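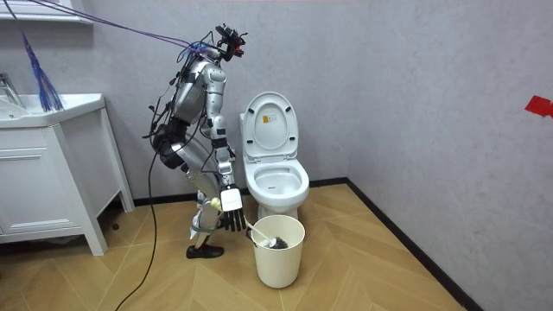
4. Cleaning the Toilet and Caring for the Brush Set

This section covers the toilet, the brush and the white brush bin in each Tiltby guest bathroom. Read Section 2 (Storing Cleaning Products) first if you have not done so. The bathroom floor is tiled and gets slippery when wet, so leave the mat outside until you have finished.

4.1 What you need

Toilet cleaner (Kavanagh, from the locked cupboard)
Rubber gloves
Two cloths, one for the seat and one for everything else
Floor cloth
Bucket, half full of warm water
Spare brush head, if the replacement date on the chart has passed

CAUTION: Never use the toilet cleaner together with bleach or any product that contains bleach. The mixture can give off a dangerous gas. If another product has already been used in the bowl, flush twice and wait until the water is clear.

4.2 Where the brush bin goes

The brush stands in its bin with the handle up. The bin stays on the floor beside or in front of the toilet while you work, and goes back against the wall when you finish. Do not set it on the vanity cabinet or on the toilet lid.

4.3 Cleaning the bowl

1. Open the window or switch on the fan.
2. Put on gloves.
3. Lift the lid and the seat. Flush once to wet the sides.
4. Apply cleaner under the rim, working all the way around. Let it run down into the water.
5. Leave it for the time given on the bottle. Use this time to wipe the vanity and the mirror (Section 3).
6. Take hold of the brush near the top of the handle and lift it straight up. Pulling it out at an angle can tip the bin over.
7. Scrub under the rim first, then the sides, then the drain opening. Press lightly - the bristles do the work, and a hard push bends them flat.
8. Flush, and hold the brush in the clean water as it runs.
9. Lower the seat onto the brush handle so that the brush head hangs over the bowl. Let it drip for ten minutes before you return it to the bin.

Note: Step 9 is the one most often skipped. A brush put away dripping leaves water in the bottom of the bin, and the bin will smell within a few days.

4.4 Cleaning the outside

1. Wipe the tank or flush plate, then the lid, both sides.
2. Wipe the seat, both sides, with the cloth kept for this purpose. Include the hinges.
3. Wipe the outside of the bowl down to the floor.
4. Use the floor cloth for the tiles around the base. Where the toilet is close to a side wall, as it is when it stands in a corner, reach in from the front and draw the cloth toward you.
5. Put all used cloths in the wash bag. Do not rinse them in the sink.

CAUTION: Bend at the hips and knees, or kneel on a folded towel. Do not lean your weight on the toilet lid. The lids in these bathrooms are not made to take it.

4.5 Cleaning the brush bin

Do this once a week, and always between guests.

1. Take the brush out and hang it over the bowl as in 4.3, step 9.
2. Empty any water from the bin into the toilet.
3. Pour in warm water and a small amount of cleaner. Swirl it around and let it stand for five minutes.
4. Empty the bin into the toilet, rinse with fresh water and empty it again.
5. Dry the inside with a paper towel. Wipe the outside and the base.
6. Dry the patch of floor where the bin stands.
7. Put the brush back and return the bin to its place.

4.6 Replacing the brush

Replace the brush head when the bristles are flattened, stained or coming loose, or when the chart says so. The refill is Skornham part 437. It fits the white handle and no other.

1. Hold the old head inside a trash bag and turn the handle counterclockwise.
2. Let the head drop into the bag. Tie the bag and put it in the outside trash can.
3. Screw on the new head until it stops. Do not force it.
4. Write the date and your initials on the chart.

The complete set (bin, handle and head) is part 191. Order it only if the bin is cracked or the thread on the handle is worn.

4.7 Problems

The bin tips over: check that it is standing flat and not across a raised grout line.
The handle wobbles: tighten the head. If it still wobbles, replace the handle.
Ring at the water line after cleaning: repeat 4.3 and leave the cleaner for the longest time the bottle allows.
Smell that stays after the bin has been washed: replace the brush head.

Send orders for parts to Aisling Hennessy at the Pevalcombe office. Give the room number with the part number.

Section last revised Wednesday, March 27, 2019.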